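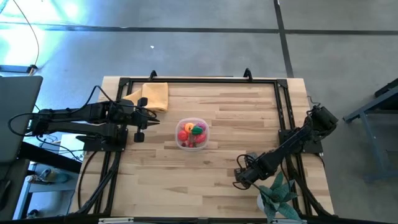
Dry brining a whole chicken, how long is too long?
Posted by crumbtray, January

I have a 4 pound chicken that I salted Sunday night and put on a rack in the fridge, uncovered. The plan was to roast it Tuesday but my sister's visit moved and now it will be Wednesday evening at the earliest. That makes it close to three full days.

I used kosher salt, a teaspoon per pound, rubbed under the breast skin where I could get to it and over the rest. No sugar, no baking powder. The skin already looks tight and a little see-through over the legs.

Is three days going to make it taste like ham? I've only ever done overnight. I could also cover it for the last day, or rinse it, or cut it up and freeze half. Would like to hear from people who have gone this long.

crumbtray

pilotlight_ed

Three days is fine. I do three days on purpose. The salt you put on is all the salt there is, so it can't keep getting saltier, it only spreads deeper into the meat. A teaspoon per pound is a normal amount if it's the fluffy kind of kosher salt. If it's the dense kind, you're on the high side and you'd be on the high side after one night too.

Don't rinse it. You'll undo the dry skin and you'll get chicken water all over the sink.

Marrow & Rye

Agree on not rinsing. Disagree that three days is the same as one. The texture changes. Around the wings and the thin end of the breast it gets firm and a bit bouncy, like deli meat. Some people like that. My husband doesn't, and he can pick it out every time. I stop at 36 hours for a chicken and save the three day treatment for turkey.

If it were mine I would cover it loosely with plastic wrap tonight and roast it Wednesday.

crumbtray

It's the dense kind. The blue box was out so I bought what they had. So I may have a salt problem that has nothing to do with the days.

pilotlight_ed

How heavy was your hand? Level teaspoons or heaped?

crumbtray

Level, four of them. Maybe a bit less ended up on the bird, there was some on the board when I finished.

pilotlight_ed

Then you're okay. It'll be well seasoned. Leave salt out of everything else that touches it, use unsalted butter, and don't make gravy straight from the drippings without tasting first.

Delali Appiah

I cooked at a small place called Gandano for six years and we hung chickens in the walk-in for three or four days as a matter of course. We weighed the salt. It was 12 grams per kilo, every bird, and the only complaints I remember were over the wait. Spoons are where people go wrong. Two brands of kosher salt can differ by nearly double for the same spoon.

On covering, I would leave it open. A home fridge is drier than people think but a whole bird with the skin on can take it. The one spot to watch is the cut edge around the neck and cavity, where there is no skin. It can go leathery. Trim it off or don't, it's a small amount of meat.

Also take it out of the fridge before you roast. Thirty minutes is enough. You will read that it needs two hours, and it doesn't, the middle is still cold after two hours anyway.

Marrow & Rye

A restaurant walk-in has a fan and is full of other moist things. My fridge dries out a cut lemon in a day. I don't think the comparison holds up.

Delali Appiah

The fan dries it faster. That is why we liked it. If anything the home bird gets less drying in the same time.

Marrow & Rye

Fair enough on the drying. I was talking about the texture of the meat, and I still notice it.

tin_of_thyme

I've done five days by accident. Flu. The skin was the best I ever made and the breast was chewy in the way Marrow & Rye describes. The legs were perfect. If you're a dark meat house, five days. If you're a breast meat house, two.

Check the date on the package too. Salt slows things down some but it isn't a reset. If the sell-by was Sunday when you salted it I'd be more careful than if it was Friday.

crumbtray

Package date is Friday of this week, so that part is good.

Breast meat house, unfortunately. What about roasting temperature? I normally do 425 the whole way and have no complaints, but if the skin is this dry does it brown too fast?

pilotlight_ed

425 is fine. Start checking ten minutes earlier than you usually do. Dry skin does brown sooner. If it gets ahead of you, drop to 375 and carry on.

Florencia Núñez

I would go 450 for the first 20 minutes and then 350 until the thigh is done. My mother did it this way in Maldonado with a gas oven that had no numbers on it, just a big flame and a small flame, so I've had to work out the temperatures since. Breast side down for the first part if your rack allows it. The back gets brown, the fat runs toward the breast, and then you flip it and turn the heat down.

I also put half an onion and the stems from a bunch of parsley inside. With a salted bird don't put a salted lemon or olives in there, I did that once and had to serve it with plain rice and a lot of water.

tin_of_thyme

Flipping a hot chicken is how I ended up with a burn on my forearm. Worth mentioning. Two wads of paper towel or clean oven mitts, and tip the juice out of the cavity first.

Florencia Núñez

I use a wooden spoon in the cavity and a fork under the wing. But yes, tip it first.

Marrow & Rye

High heat start and dry skin and butter is a lot of smoke in a small kitchen. I put a layer of sliced potatoes under the rack to catch the fat. They do get salty so I don't season them. Open a window.

stovetop_lou

Can I ask a related question, I don't want to start a new thread. I have a Prurero roasting pan, the oval one with the lid, and I've been dry brining in it with the lid on because my fridge shelf is under the milk and things drip. Is that doing anything at all or am I wasting my time?

pilotlight_ed

You're seasoning the meat, so no, it isn't wasted. You're just not drying the skin. Take the lid off for the last night and move the milk.

Delali Appiah

Same answer. And put something under the bird so it isn't sitting in its own liquid. If you don't have a rack that fits, thick slices of onion or a few ribs of celery will do. Throw them out after.

stovetop_lou

Ok. There is a rack but it went missing in the move. Onion it is.

oldmillbiscuit

I'll be the one who says it. I've made chicken both ways for years, salted ahead and salted right before it goes in, and at my table no one has ever said a word about it. Good chicken, hot oven, let it sit when it comes out. The supermarket ones that say "contains up to 12 percent solution" are already brined, and people then brine them again and wonder why they're salty. Check for that before anything else.

Delali Appiah

The solution point is a good one and I should have asked. If the label says that, use half the salt or none.

I disagree that salting ahead makes no difference. Cut into the thick part of the breast on each and taste only the center.

oldmillbiscuit

I believe you can taste it. I don't think most people eating dinner are tasting the center of the breast on its own. They have gravy on it.

crumbtray

Just went and dug the label out of the recycling. Air chilled, no solution. So I think I'm good, and I'm going to leave it uncovered until tomorrow and then put a loose piece of foil over it for the last night. Splitting the difference between you all.

Another thing. I bought a Millum probe thermometer and it reads different from my old dial one by six degrees. Which do I believe?

pilotlight_ed

Neither, until you test them. Fill a glass to the top with ice, add cold water, stir, wait a couple of minutes, and put both in without touching the sides. Whichever says 32 is the good one. My dial was off by nine and had been for who knows how long, which explained a lot of dry pork.

tin_of_thyme

Most dials have a nut under the face you can turn with pliers to fix it. Do it while it's sitting in the ice water.

Marrow & Rye

And check the breast at the thickest part near the bone, and also where the thigh meets the body. I take it out when the breast says 157 and let it rest. It climbs while it sits.

oldmillbiscuit

165 for me. I have small grandkids at the table and I'd sooner have it a little dry.

Marrow & Rye

It does reach 165, or close to it, on the board. I wouldn't argue with anyone who wants to see the number in the oven first though.

crumbtray

Ice test done. New one says 32, old one says 38. The old one is going in the drawer until I find the pliers.

Florencia Núñez

Tell us how it came out. And keep the bones, a salted carcass makes good soup if you don't salt the pot until the end.

crumbtray
Posted Wednesday, 9:40 p.m.

Came out at 7:15, ate at 7:35. I went with 450 and then 350, no flip, my rack is a V and it didn't feel safe. Skin was very good, crackly all over except where the legs touch the sides. Breast was seasoned through, not too salty to my taste. My sister said it was salty but she says that about toast.

On the texture, I see what Marrow & Rye means. The thin end of the breast was firmer than I'm used to. The thick part was normal. I'd do two days next time and I'd weigh the salt.

I did trim the neck edge. It was a strip like jerky – the dog next door got nothing, before anyone asks, too much salt.

Drippings were too strong for gravy on their own. I used two spoonfuls in unsalted stock with a bit of flour and that was plenty.

Marrow & Rye

Good result. Two days is a reasonable place to land.

pilotlight_ed

Glad it worked. Three next time with less salt, you might change your mind.

stovetop_lou

Found the rack. It was inside the stock pot.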